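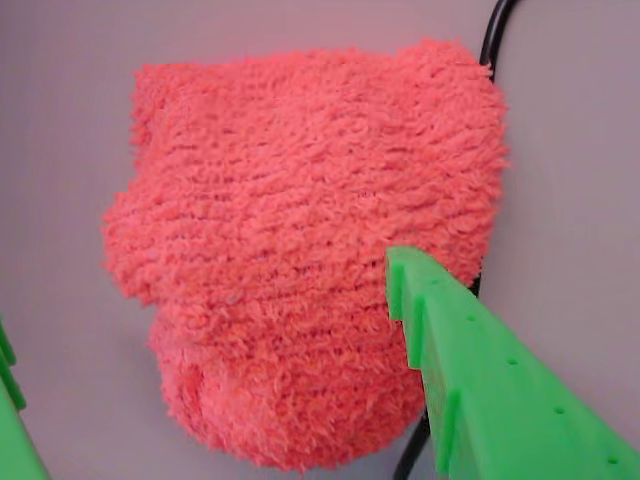 **Looking after the sock cell: speaker notes, Brevville, 29 March 2020**

Slide 1. Don't read the title out. Say the name, say I run the cell at Privel, move on.

Ask how many people in the room have been sold a gripper that "needs no maintenance". Wait for the hands. Ours came with that line in the quote too. The service log for it is now 60 entries long and I wrote most of them.

Slide 2. What the cell is. One arm, two green fingers, a wrist camera, a cable to hang things over. It picks up socks. Fuzzy ones are the hard case, so I'll mostly talk about those. Skip the vendor's cycle diagram unless someone asks.

Slide 3. Fingers.

- The inner edges have raised ridges with notches between them. The ridges are supposed to grip. On shaggy yarn I'm not convinced they do more than catch loops.
- Fluff collects in the notches. We brush them out at the start of every shift with a dry toothbrush. Compressed air just moved it into the wrist.
- There's a row of small holes along the face of the right finger. Check those for fluff while the brush is in your hand.
- Kosteck, who supply our spares, say to change fingers as a pair. I changed one at 1,227 picks and left the other in, and the pair closed off-centre until I gave in and swapped the second. So fine, they were right about that one.

Slide 4. Centring. This is the part to slow down on.

One finger can be well into the fabric while the other still has clear air beside it. If the sock is hanging off to one side, that's the sock. If it happens three hangs in a row, it's the cell. Jog to the taught point, close on the bare cable, look from the front. We don't touch the program until that's been done. Ju-won Do caught me re-teaching a point that was perfectly good, when the actual trouble was a slack cable. I lost an afternoon to it.

Slide 5. The cable.

Plain, smooth, black, cheap. It sags. Push it sideways with a fingertip; if it stays where you pushed it, re-tension before you run anything. Wipe it down too. I have no numbers on whether wiping helps and I don't trust the people who say they do.

(If they ask about the Ochoa tensioner: we tried it in March, it worked loose, it's in a drawer.)

Slide 6. The numbers, such as they are.

423 logged faults over 2,562 picks. Before anybody writes that down: the log calls it a fault when the gripper closes and the camera can't decide what it's holding. Fuzzy edges confuse it. I went through a batch by hand and plenty of those were good picks. I wouldn't put the figure in a brochure, whichever way it leaned. What I'd want to see from a vendor is the raw log and the name of the person who cleaned the fingers that week.

Slide 7. Shift-start routine. Leave this up during questions.

1. Power off, arm parked.
2. Brush the notches, both fingers.
3. Look for cracks at the base of each ridge.
4. Check cable tension, wipe cable.
5. Power on, close on the bare cable, check from the front.
6. Hang one sock and run it at slow speed.
7. Write it in the log, even when there's nothing to write.

Likely question: would a softer finger colour help the camera? No idea. Haven't tried it, and I'd rather fix the lighting first.

Likely question: would I buy it again? Say yes, at a lower price, with spare fingers in the box. Then sit down.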